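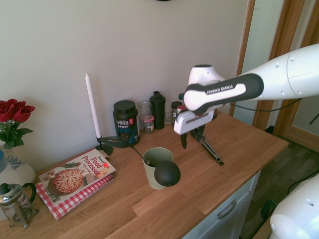

Tongs on an oak worktop, with a sage-green cup alongside.

The drawer amnesty

Every April I promise to clear out the kitchen drawers, and every April I get as far as the second one. This year Prurneo, our swap shelf by the back stairs, has decided to help. Bring down any utensil you haven't used since last spring and leave it there by Wednesday. No names will be taken.

I went first, with two garlic presses, a melon baller and a thing with a crank that my aunt swore by and never explained. The shelf looked better stocked than my flat. By teatime one of the garlic presses had gone, so somebody upstairs is either cooking or collecting.

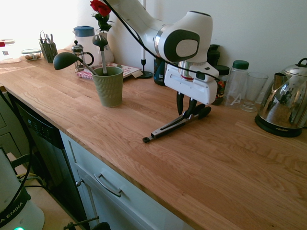 Words: Áine Noonan

Boonsong Boonchu on the top floor has gone further and got himself down to whatever will stand in one pot by the hob. He kept a spatula, a ladle and his good knife, and says he misses only the potato ricer, which he has visited twice on the shelf.

Anything left over goes to the Lonirar jumble sale, where last year's kitchen table made £60, mostly from people buying back what they had given. Please wash things first. Sharp items should be wrapped in newspaper and marked, and fondue sets will be accepted only if all the forks are present. Mine has three, so it's staying with me.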